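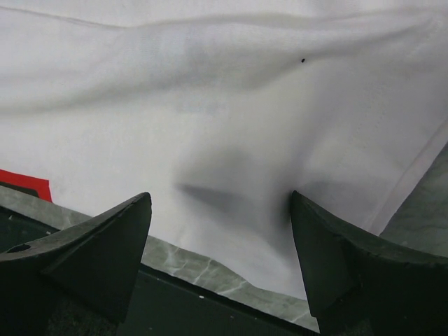

Getting a comic signed at the Trultville show when you only have one day

Posted by Noman Kakakhel

My daughter and I are going to the Trultville comic expo for the first time, and she has her heart set on getting her copy of Narola number 27 signed. The artist is only listed as "appearing" – no table number, no times, nothing. Do we line up as soon as the doors open, or do signings get announced on the day? We also have a long drive home, so I'd love to be out by late afternoon if we can. Any advice for a couple of beginners would be so appreciated!

Lina Saab

Oh, you two are going to have a lovely time! I've been taking my nephews for years, and what I'd do is go straight to the Ameck booth when you get in, as they publish Narola and they keep a signing sheet taped up at the front counter. Last time the morning slot had 67 places and you picked up a free ticket for it, then wandered off until your turn (we had pancakes). Bring the book in a bag with a stiff board behind it, and open it to the page she wants signed before you reach the table – the line moves faster than you'd think. Some artists charge for a second item, so ask first. And do let her say hello herself, even if she's shy. They're usually very sweet with kids.

Hayat

booth 111 last year, not sure about this one. parking fills up early, take the shuttle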